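4. Recording demonstrations with the hand-held gripper

This section covers teaching by hand: you hold the gripper, you do the task, and the Skormont recorder stores what you did so that an arm can learn it later. Teaching by remote control uses a different set of habits and is covered in Section 5. Read Section 3 (Charging and Pairing) first. People skip it, and then they write to us.

4.1 Before you start

1. Put on the head camera and clip the cable to your clothing. A loose cable will find a drawer handle sooner or later.

2. Press the power button on the gripper and hold it for two seconds. Wait for the steady light. A blinking light means the gripper is looking for its recorder, and shaking it does not help the search.

3. Check that the marker cube is seated flat and that all its printed faces are clean. Coffee rings are not part of the pattern.

4. Open and close the jaws fully, once. The recorder uses this to learn the range of travel. If you stop halfway, it will believe you, and every grasp that day will be recorded as stronger than it was.

5. Enter the task name. "Test" is a legal task name. So is "test2." You will regret both by April.

Note: Up to 23 grippers can share one recorder. Give each one its own channel number before anyone starts work.

4.2 Sharing a room

Several people can record in the same room. The head cameras and grippers do not interfere with each other, though the people sometimes do. Leave enough space at each table for a full reach in every direction, and agree on who walks where.

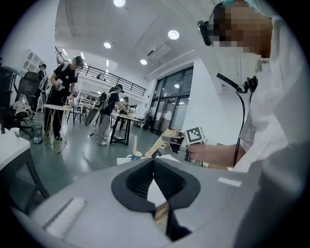 Figure 4-1. Group recording session, seen from a hand-held gripper.

Other people may pass through the view while you work. Keep recording. A demonstration is spoiled by a bumped elbow or a borrowed cup, and hardly ever by somebody in the background.

CAUTION: Do not hand an object directly to a person at another table during a take. The software has no opinion about teamwork and will log the object as having left the world.

4.3 Recording a take

1. Set the objects in their starting places. Move them a little between takes. An arm trained on one cup in one spot becomes a great expert on that spot.

2. Hold the gripper at chest height and squeeze the trigger twice. You will hear one beep.

3. Do the task at an ordinary pace. Showing off makes the motion hard to follow — so does moving like someone defusing a bomb.

4. Look at what you are doing. The head camera goes where your head goes, including to the clock.

5. If you fumble, recover and finish. Recoveries are useful, and the arm will need plenty of them. Discard the take only if something broke, spilled, or rolled under furniture.

6. Return to chest height and squeeze twice again. Two beeps mean the take is saved.

Note: Three beeps mean error 1306 (storage full). The take is gone. Section 8 explains how to clear space, and we suggest reading it before the third beep.

4.4 Care of the jaws

The jaws are soft and will pick up crumbs, dust and glue. Wipe them with a damp cloth after every session and let them dry open.

WARNING: Keep fingers out of the jaw opening while the gripper is powered. The jaws are gentle, but the linkage behind them was never told.

Replace jaws that no longer meet at the tip. Spare sets are sold in pairs; the left and right look identical and are marked on the back in very small print.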